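4.2 Surface wear of coated storage bins

The bins supplied by Perrin had been in daily use before the project started, and no record of their original coating thickness was available. Wear was therefore graded by eye on a scale of 0 to 3, where 0 is an unbroken coating and 3 is bare metal over most of a surface. Walls and floor were graded separately.

Two cleaning agents were compared. Tresex is a mild alkaline cleaner, diluted before use. Zovum is a solvent wipe sold for removing label glue. Each bin was wiped 30 times with one agent, left to dry, and graded again after 14 days. Wiping pressure was not controlled, a weakness already noted in section 3.

Neither agent changed the grade of an intact wall. On walls that were already chipped, Zovum lifted loose flakes along the edges of the damage – mostly at corners and weld lines. Tresex did not, but it left more glue behind. Rosine Guillot repeated the grading without knowing which agent had been used, and her grades matched ours except on two floors.

Floors were harder to grade than walls. Once the coating is gone, the scale has nothing left to measure, and differences in shine depend mainly on the lighting. For this reason floor grades are listed in Appendix B but left out of the comparison. 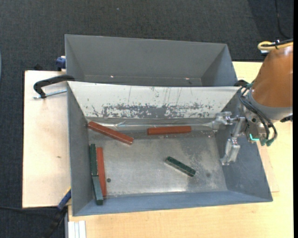
p. 14

Uneven wear within a single bin was a further problem. A rear wall may be scraped and chipped along its lower half while the floor is worn to bare metal, and one grade for the whole bin would hide this. Later work should grade the upper and lower halves of each wall separately.

The Prornimico coating gauge requested in February did not arrive in time. With thickness readings, the visual scale could be checked against measured values – at present it ranks surfaces but gives no rate of loss.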